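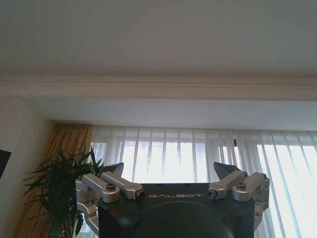

Dundberg drape in gold, with the Dundberg sheer beside it. Plant not included.

Dundberg Drape and Sheer Set
by Plurkora

A window has two jobs, letting light in and keeping the neighbors out, and it is only naturally good at the first. The Dundberg set handles the rest. You get a golden-tan drape for the side of the window and a white sheer for the glass. During the day the sheer softens the sun and takes the edge off whatever is parked across the street.

The drape is meant to be gathered. Hung flat, it looks like a tablecloth with ambitions. Give it some folds and the color shifts from amber to something closer to ochre, depending on the hour and how generous you were with the hooks.

Mounting
The set hangs from a ceiling track, sold separately as the Lindqvist track. It works well under a boxed-out soffit, and if you have crown molding, you can leave it alone. Already own vertical blinds? Keep them. The sheer hangs happily in the same window, and taking blinds down is a miserable way to spend an afternoon.

Details
Sheer width: 2000 mm
Drape width, ungathered: 1210 mm
Colors: gold drape, white sheer
Wash: 30 °C, gentle cycle, no bleach
Ironing: cool iron on the drape. The sheer can be hung damp and left to sort itself out.

Before you order
Measure from the track to the floor, then measure again, because the first number is usually the one you wanted to be true. We can hem to order, but we can't add fabric back – people have asked. Hemmed sets can't be returned. Unhemmed ones can, in the original bag.

Color questions go to Begoñe Esteban at our Pendmont showroom, who will mail you a swatch and tell you frankly if it fights with your walls. Beige walls are fine. Beige walls get along with everyone.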